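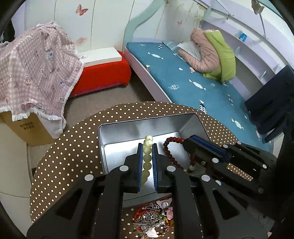 A strand of pale yellow-green beads in the jaws of a hand-held gripper, over a metal tin.

Wultwood to automate first sort of secondhand jewelry

TRONDANTHORPE, November – Wultwood, which buys and resells secondhand jewelry, will bring two robot arms into its Trondanthorpe sorting room this month. The arms will lift necklaces, chains and bracelets out of mixed lots and set them in trays for grading.

Sorters now do this work by hand, and untangling takes up much of a shift. Staff have been using hand-held grippers to record how pieces are picked up and put away, and the arms are trained on those recordings.

No jobs will be cut. Four sorters will move to grading and repair after paid training, with a raise when they finish.

"My wrists hurt by noon on a bad lot," said sorter Etornam Abubakari. "I'd like to spend that time on clasps and restringing."

Operations manager Philomena Adjei said knotted fine chain will stay with people for now. "The arms are slow on it – we tried," she said.

Sorters can stop either arm at any time.

Press contact: Kojo Baidoo, Wultwood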